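신발장 앞의 로봇, 슬리퍼 한 짝을 어떻게 집을까요?
피무라 로봇 동아리 이야기

여러분은 집에 들어갈 때 슬리퍼를 어떻게 신나요? 아마 발을 쑥 넣고 그냥 걸어가겠지요. 벗을 때도 휙 벗어 두고, 어른들이 "슬리퍼 좀 가지런히 놓아라!" 하시면 그제야 돌아와서 발끝으로 슬쩍슬쩍 밀어 맞추고요. (저도 어릴 때 그랬고, 사실 지금도 가끔 그래요.) 이 일을 하는 동안 우리는 별다른 생각을 하지 않아요. 머릿속으로 수학 문제를 풀지도 않고, 손가락을 몇 도 굽혀야 하는지 계산하지도 않아요.

그런데 로봇에게 같은 일을 시키면 이야기가 아주 길어진답니다. 얼마나 길어지는지, 피무라 로봇 동아리 친구들은 학기가 시작될 때부터 지금까지 쭉 슬리퍼하고만 씨름하고 있어요. 축구 하는 로봇도 아니고 춤추는 로봇도 아니고, 슬리퍼를 신발장에 넣는 로봇이에요! 처음에 이 주제를 들은 친구들 중에는 실망한 친구도 있었대요. 하지만 지금은 다들 슬리퍼 박사님이 다 되었어요.

동아리 방은 학교 4층 끝에 있는 418호예요. 문을 열면 늘 누군가 바닥에 앉아 있고, 누군가는 노트북을 무릎에 올려놓고 있어요. 동아리를 가르치는 분은 게오르기차 아르델레아누 선생님이에요. 이름이 길어서 아이들은 그냥 게오 선생님이라고 불러요. 동아리에는 상, 떰, 항, 카 같은 친구들이 있는데, 항과 카는 남매라서 성이 둘 다 '라'예요. 그리고 로봇의 이름은 돈들리예요. 돈들리라는 이름은 투표로 정했고, 아깝게 떨어진 이름은 '발냄새'였어요.

자, 그럼 돈들리가 슬리퍼 한 짝을 집어서 제자리에 놓기까지 무슨 일이 벌어지는지 하나씩 따라가 볼까요?

먼저, 보아야 해요

돈들리의 머리에는 카메라가 달려 있어요. 우리 눈 같은 것이지요. 하지만 카메라가 있다고 해서 바로 "아, 저기 슬리퍼가 있네!" 하고 알아보는 것은 아니에요. 카메라가 컴퓨터에 보내 주는 것은 아주 작은 색깔 점들의 모음이거든요. 모눈종이에 색연필로 칸칸이 색을 칠한 그림을 떠올려 보세요. 멀리서 보면 고양이인데, 코를 바짝 대고 보면 갈색 칸, 하얀 칸, 까만 칸밖에 안 보이잖아요? 컴퓨터는 처음에 코를 바짝 대고 보는 것과 비슷해요. 칸마다 무슨 색인지는 아주 잘 알지만, 그게 모여서 무엇이 되는지는 배워야만 알 수 있어요.

게다가 카메라에게는 약점이 하나 있어요. 로봇이 고개를 빠르게 돌리면 그림이 주욱 번져요. 여러분도 차 안에서 창밖을 찍다가 나무가 초록색 줄무늬처럼 나온 적이 있지요? 카메라가 빛을 모으는 그 짧은 사이에 카메라 자신이 움직여 버려서 그래요. 사람의 눈도 머리를 휙 돌리면 잠깐 흐려지는데, 우리 뇌가 워낙 솜씨 좋게 넘어가 주니까 눈치를 못 챈답니다. 로봇에게는 흐린 그림에서도 슬리퍼를 찾을 수 있게 연습을 따로 시켜 주어야 해요.

상은 이 부분을 특히 좋아해요. 상은 처음에 이렇게 생각했대요. "슬리퍼는 하얀색이니까, 하얀 것을 찾으라고 하면 되겠다!" 아주 그럴듯한 생각이지요? 그래서 정말로 그렇게 해 보았어요. 그랬더니 돈들리가 슬리퍼를 찾기는 찾았는데, 하얀 종이컵도 슬리퍼라고 하고, 책상 밑에 떨어진 휴지도 슬리퍼라고 하고, 나중에는 상의 하얀 양말까지 슬리퍼라고 했어요. 상은 그날 발을 의자 위에 올리고 있어야 했답니다.

색깔만으로는 모자란다는 것을 그때 다 같이 배웠어요. 모양도 보아야 하고, 크기도 보아야 하고, 어디에 놓여 있는지도 보아야 해요. 슬리퍼가 옆으로 누워 있으면 모양이 달라지고, 뒤집혀 있으면 발등을 덮는 부분이 아예 안 보여요. 기둥이나 의자 다리 뒤에 반쯤 숨어 있기도 하고요. 우리는 반만 보여도 "저 뒤에 나머지가 있겠지" 하고 금방 알지만, 로봇은 반만 보이는 슬리퍼도 슬리퍼라는 것을 여러 번 보아야 알게 돼요.

그다음은, 얼마나 먼지 알아야 해요

한쪽 눈을 감고 양손의 검지 끝을 서로 맞대어 보세요. 팔을 앞으로 쭉 펴고 천천히요. 어때요, 조금 어렵지요? 두 눈을 다 뜨면 훨씬 쉬워져요. 우리의 두 눈은 조금씩 다른 그림을 보는데, 뇌가 그 차이를 가지고 거리를 알아낸답니다. 로봇도 이런 방법을 쓸 수 있고, 거리를 재는 다른 센서를 쓰기도 해요.

거리를 모르면 무슨 일이 생길까요? 손이 너무 일찍 멈추면 허공을 꼭 쥐게 돼요. 빈손을 아주 조심조심 들어 올려서, 아무것도 없는 손을 신발장에 넣고, 뿌듯한 듯이 돌아오는 거예요. (로봇이 뿌듯해하지는 않겠지만, 보고 있으면 꼭 그래 보여요!) 반대로 손이 너무 늦게 멈추면 바닥을 쿵 하고 누르게 되고요. 떰은 이 쿵 소리를 싫어해서, 돈들리의 손이 내려갈 때마다 저도 모르게 숨을 참는다고 해요.

신발장은 또 좁잖아요. 위에 판이 있고 아래에 판이 있고, 그 사이로 손을 넣어야 해요. 책상 위에 있는 물건을 위에서 집는 것보다 훨씬 까다로운 일이에요. 손은 들어갔는데 팔꿈치가 걸릴 수도 있거든요. 여러분도 소파 밑에 굴러 들어간 공을 꺼낼 때 바닥에 납작 엎드려서 팔을 이리저리 비틀어 본 적이 있을 거예요. 그때 여러분의 어깨와 팔꿈치와 손목이 서로 의논을 하듯이 움직인답니다. 돈들리의 팔에도 굽혀지는 마디가 여러 개 있어서, 마디마다 얼마나 굽힐지를 한꺼번에 정해야 해요.

이제 드디어, 잡아요!

잡기는 동아리에서 가장 오래 걸린 부분이에요. 그럴 만도 해요. 여러분 앞에 슬리퍼가 한 짝 있다고 생각하고, 손으로 잡는 방법을 떠올려 보세요. 발등 부분을 위에서 집을 수도 있고, 발뒤꿈치 쪽을 꼬집듯이 잡을 수도 있고, 옆을 감싸 쥘 수도 있어요. 손가락을 발 넣는 구멍에 쏙 걸어서 들 수도 있지요. 항은 종이에 이런 방법들을 그림으로 그려서 벽에 붙여 놓았어요. 그중에는 발가락으로 집는 방법도 있는데, 그건 돈들리에게 발가락이 없어서 쓸 수가 없었어요.

어느 방법이 제일 좋은지는 그다음에 할 일에 따라 달라요. 슬리퍼를 선반에 반듯하게 내려놓고 싶은데 바닥 쪽을 손으로 꽉 막고 있으면 내려놓을 때 손이 밑에 깔려 버려요. 샌드위치를 접시에 놓을 때 손가락이 밑에 끼는 것과 같아요. 그래서 집기 전에 벌써 놓을 때를 생각해야 해요. 게오 선생님은 이것을 "물건의 다음 자리를 먼저 보기"라고 부르세요.

힘도 문제예요. 슬리퍼는 말랑말랑한 것도 있고 단단한 것도 있어요. 너무 살살 잡으면 미끄러지고, 너무 세게 잡으면 푹 찌그러지면서 손에서 톡 튀어 나가요. 비누를 꽉 쥐면 쏙 빠져나가는 것처럼요. 우리 손에는 살짝만 닿아도 느끼는 감각이 가득해서, 미끄러지려는 순간 저절로 힘을 더 주게 돼요. 로봇의 손가락은 그런 느낌을 우리만큼 풍부하게 받지 못하니까, 연습으로 많이 메꾸어야 한답니다.

로봇은 어떻게 연습할까요?

옛날 방식으로 로봇을 가르치려면 사람이 규칙을 하나하나 써 주어야 했어요. "앞으로 손을 뻗어라. 손가락을 오므려라. 위로 들어라." 이런 식으로요. 늘 똑같은 자리에 똑같은 물건이 오는 공장에서는 지금도 이 방법이 아주 쓸모가 있어요. 그런데 슬리퍼는 사람이 벗어 놓은 대로 놓여 있잖아요. 오늘은 문 앞에 있고, 내일은 의자 밑에 있고, 한 짝만 신발장 위에 올라가 있기도 하지요. 그 많은 경우를 다 규칙으로 쓰려면 공책이 아무리 많아도 모자랄 거예요.

그래서 동아리에서는 '보여 주고 따라 하게 하기'를 써요. 사람이 돈들리의 팔을 조종해서 슬리퍼를 집고 놓는 모습을 여러 번 보여 주는 거예요. 그동안 컴퓨터는 카메라에 무엇이 보였는지, 그때 팔과 손가락이 어떻게 움직였는지를 짝을 지어 모두 적어 두어요. "이렇게 보일 때는 이렇게 움직였구나." 이런 짝이 많이 모이면, 컴퓨터는 그 안에서 비슷한 점을 찾아내고, 처음 보는 모습 앞에서도 어떻게 움직이면 좋을지 짐작할 수 있게 돼요.

여러분이 자전거를 배울 때 누가 뒤에서 잡아 주었던 것을 떠올려 보세요. 말로만 "균형을 잡아!" 하는 것보다 한 번 같이 굴러가 보는 게 훨씬 도움이 되었지요. 로봇도 조금 비슷해요.

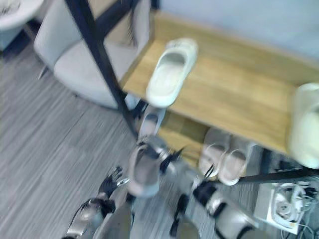
동아리 친구들이 이번 학기에 모으기로 한 연습은 모두 3000번이에요. 칠판 한쪽에 커다랗게 써 놓았는데, 처음에 카는 선생님이 동그라미를 하나 더 그리신 줄 알았대요. 한 번 집어서 한 번 놓으면 연습 하나예요. 혼자서 하면 너무 지루하니까 돌아가면서 해요. 한 사람이 조종하고, 한 사람은 슬리퍼 자리를 바꾸어 놓고, 한 사람은 기록장에 잘되었는지 안되었는지를 써요. 그러다 종이 울리면 자리를 바꾸어요.

여기서 중요한 것은 슬리퍼 자리를 바꾸어 놓는 사람이에요. 이 역할이 제일 쉬워 보이지요? 떰도 그렇게 생각했어요. 그래서 처음 맡았을 때 늘 같은 자리에, 늘 같은 방향으로, 아주 예쁘게 맞추어 놓았답니다. 떰은 원래 필통 속 연필도 키 순서대로 넣는 친구거든요. 그날 연습은 정말 척척 잘되었고 다들 신이 났어요. 그런데 다음 모임 때 누가 슬리퍼를 옆으로 조금 밀어 놓았더니, 돈들리가 어제의 그 자리로 손을 뻗는 거예요! 슬리퍼를 보고 간 게 아니라 자리를 외워 버린 것이지요. 받아쓰기 시험에서 글자를 배우지 않고 답의 순서만 외운 것과 같아요. 순서가 바뀌면 다 틀리게 되겠지요?

그 뒤로 동아리에서는 어지르는 일을 아주 열심히 해요. 분홍 슬리퍼도 쓰고 회색 슬리퍼도 쓰고, 한 짝을 뒤집어 놓기도 하고, 커튼을 치고 방을 어둡게 해서 하기도 해요. 집에서는 어지르면 혼나는데 여기서는 어지르면 칭찬을 받는다고, 카가 이 역할을 제일 좋아하게 되었답니다. 금요일마다 카가 어지르는 당번이에요. 항은 집에 가서도 카가 자꾸 연습을 한다고 투덜거려요.

실패한 연습은 버릴까요?

이건 친구들이 한참 동안 토론한 문제예요. 슬리퍼를 떨어뜨렸을 때의 기록은 지워야 할까요, 두어야 할까요? 상은 지워야 한다고 했어요. 돈들리가 떨어뜨리는 것까지 따라 하면 큰일이니까요. 항은 두어야 한다고 했어요. 떨어뜨린 다음에 다시 집는 모습도 배워야 한다는 거예요. 둘 다 맞는 말 같지요? 저도 듣고 있는데 고개가 이쪽으로 끄덕, 저쪽으로 끄덕했어요.

결국 이렇게 정했어요. 떨어뜨리고 나서 다시 잘 집어서 끝까지 놓았으면 남겨 두고, 그냥 떨어뜨린 채 끝났으면 따로 '안된 것' 상자에 넣어 두기로요. 진짜 상자는 아니고 컴퓨터 안에 있는 폴더예요. 이 폴더에는 지금 39개의 기록이 들어 있어요. 가끔 다 같이 이 기록을 열어 보면서 왜 안되었는지 맞혀 보는데, 동아리에서 제일 시끄러운 시간이에요. "손목이 너무 누웠어!" "아니야, 너무 빨리 들었어!" "떰이 재채기했잖아!" (떰은 정말로 재채기를 했어요. 조종하던 중이었고요.)

짝을 맞추는 것도 일이에요

슬리퍼에는 짝이 있지요. 왼쪽과 오른쪽이 있고, 앞과 뒤도 있어요. 한 짝을 신발장에 잘 넣었다고 해도, 옆에 다른 색 슬리퍼가 와 있으면 정리가 된 것이 아니에요. 그러니까 돈들리는 지금 손에 든 것만 볼 게 아니라 신발장에 벌써 놓인 것들도 살펴야 해요. 분홍 슬리퍼 옆에는 분홍 슬리퍼가 와야 하고, 앞코가 같은 쪽을 보아야 하고, 너무 딱 붙거나 너무 떨어지면 안 되고요.

사람에게는 이것이 '가지런히'라는 한마디면 끝나는 일이에요. 그런데 가지런히가 무슨 뜻인지 정확하게 말해 보라고 하면 갑자기 말문이 막혀요. 얼마나 나란해야 가지런한 걸까요? 손가락 하나만큼 어긋나면 안 가지런한 걸까요? 동아리 친구들은 이것을 정하느라 43분이나 이야기했어요. 기록을 맡은 상이 시계를 보고 기록장에 그대로 써 놓아서 알 수 있답니다. 그 결과는요, "할머니가 보시고 다시 안 고치시면 가지런한 것"이었어요. 게오 선생님은 웃으시더니, 아주 좋은데 로봇은 할머니를 잘 모르니까 자로 잴 수 있는 말로도 하나 더 만들어 보자고 하셨어요. 그래서 두 짝의 앞코가 지우개 하나 길이보다 더 어긋나지 않으면 합격으로 하기로 했어요. 할머니 기준도 기록장에 그대로 남아 있고요.

프랄톤 대회는 어떤 대회인가요?

10월에는 프랄톤 대회가 열려요. 여러 학교의 로봇 동아리가 모여서 집안일 하는 로봇을 보여 주는 자리예요. 수건을 개는 팀도 있고, 컵을 나르는 팀도 있고, 화분에 물을 주는 팀도 있어요. 빨리 하는 것만 보지는 않아요. 심사하는 분들이 물건을 아무 데나 놓아 보기도 하고, "왜 이렇게 만들었나요?" 하고 물어보기도 하세요. 그래서 기록장을 잘 써 두는 것이 아주 중요하답니다. 무엇을 해 보았고, 무엇이 안되었고, 그래서 무엇을 바꾸었는지 말할 수 있어야 하니까요.

대회장에 가면 신발장도 다르고, 바닥도 다르고, 빛도 달라요. 딘 홀이라는 넓은 강당인데, 천장이 높아서 목소리가 웅웅 울린대요. 동아리 방에서 잘되던 것이 거기서도 될지는 가 보아야 알아요. 친구들이 요즘 일부러 복도에도 나가 보고, 옆 교실의 신발장도 빌려 써 보는 까닭이 여기에 있어요. 상은 대회 전날 잠이 안 올 것 같다고 벌써부터 걱정하고, 카는 대회장에서 점심으로 무엇을 주는지를 더 궁금해해요.

로봇 옆에서 지킬 일들

동아리 방 문에는 약속이 붙어 있어요. 학교에 로봇이 있는 친구들은 같이 읽어 보세요.

돈들리의 팔이 움직일 때는 팔이 닿는 곳 안에 들어가지 않아요. 슬리퍼를 다시 놓고 싶으면 먼저 "멈춰 주세요!" 하고 말하고, 조종하는 사람이 "멈췄어요!" 하고 대답한 다음에 들어가요.

빨간 정지 단추 옆에는 언제나 한 사람이 서 있어요. 이 사람은 다른 일을 같이 하지 않아요. 간식도 안 돼요.

긴 머리는 묶고, 목에 거는 끈은 빼 두어요.

전선을 만지거나 옮기는 일은 선생님께 부탁해요. 지나갈 때도 발밑을 보고 다녀요.

이상한 소리나 냄새가 나면 누구든지 멈추라고 말할 수 있어요. 나중에 아무 일도 아니었던 것으로 밝혀져도 괜찮아요.

집에서 해 보는 놀이: 내가 로봇이라면

로봇이 없어도 로봇의 마음, 아니 로봇의 어려움을 느껴 볼 수 있는 놀이가 있어요. 둘이서 하면 돼요. 준비물은 슬리퍼 한 켤레와 주방 장갑, 그리고 눈을 가릴 수건이에요.

한 사람은 로봇이 되어요. 두꺼운 주방 장갑을 끼고 수건으로 눈을 가린 다음, 바닥에 앉아요. 서서 하면 넘어질 수 있으니까 꼭 앉아서 해 주세요. 다른 한 사람은 조종사예요. 슬리퍼를 로봇의 손이 닿을 만한 곳에 놓고, 말로만 알려 주어요. "오른손을 앞으로." "조금 더." "이제 내려." "오므려!"

해 보면 '조금 더'라는 말이 얼마나 어려운 말인지 알게 돼요. 내가 생각한 조금과 동생이 생각한 조금이 다르거든요. 로봇이 된 사람은 손끝이 둔해서 잡았는지 안 잡았는지 잘 모르겠다고 할 거예요. 몇 번 해 보고 나면 두 사람 사이에 약속이 생겨요. '한 뼘'이라든가 '손톱만큼'이라든가요. 그 약속을 종이에 적어 보세요. 방금 여러분은 로봇에게 줄 명령어를 만든 거예요!

그다음에는 로봇이 된 사람의 눈을 한쪽만 가리고 해 보세요. 또 슬리퍼를 낮은 의자 밑에 놓고도 해 보세요. 무엇이 달라졌는지 이야기해 보면 재미있어요. 다 하고 나면 자리를 바꾸는 것도 잊지 말고요. 로봇만 계속 하면 억울하니까요.

친구들이 자주 하는 질문

돈들리는 슬리퍼가 무엇인지 아나요?
우리가 아는 것처럼 알지는 못해요. 우리는 슬리퍼를 보면 발이 따뜻했던 느낌이나 할머니 댁 거실이 떠오르기도 하잖아요. 돈들리는 "이런 모양이 보이면 이렇게 움직인다"를 배웠을 뿐이에요. 신어 본 적도 없고요.

로봇이 하는 게 사람이 하는 것보다 빠른가요?
아니요! 지금은 여러분이 훨씬 빨라요. 항은 돈들리가 한 짝을 집으려고 손을 뻗는 동안 신발장 정리를 다 끝내고 물까지 마시고 올 수 있어요.

그러면 왜 만드나요?
허리를 굽히기 힘든 사람도 있고, 바닥에 있는 것을 밟고 넘어지기 쉬운 사람도 있어요. 떰의 할아버지는 무릎이 아프셔서 바닥에 떨어진 것을 줍는 일이 하루 중에 제일 싫다고 하셨대요. 떰이 그 이야기를 모임에서 했고, 그때 슬리퍼로 하자는 의견이 나왔어요.

컴퓨터를 잘해야 동아리에 들어갈 수 있나요?
들어와서 배우면 돼요. 기록을 꼼꼼하게 쓰는 친구도 필요하고, 그림을 그려서 생각을 보여 주는 친구도 필요하고, 카처럼 잘 어지르는 친구도 필요해요. 418호 문은 수업이 끝나면 열려 있으니까 구경부터 와 보세요. 들어올 때 실내화를 벗어 두면 돈들리가 집으러 올 수도 있으니, 이름은 꼭 써 놓고요.

낱말 풀이

센서: 빛이나 거리나 힘 같은 것을 알아차려서 컴퓨터에 알려 주는 부품이에요.
관절: 굽혀지고 돌아가는 마디예요. 우리 몸에는 팔꿈치와 무릎이 있고, 로봇의 팔에도 있어요.
조종: 사람이 기계를 원하는 대로 움직이게 하는 일이에요.
데이터: 나중에 살펴보거나 배우는 데 쓰려고 모아 둔 기록이에요. 돈들리의 연습 기록도 데이터예요.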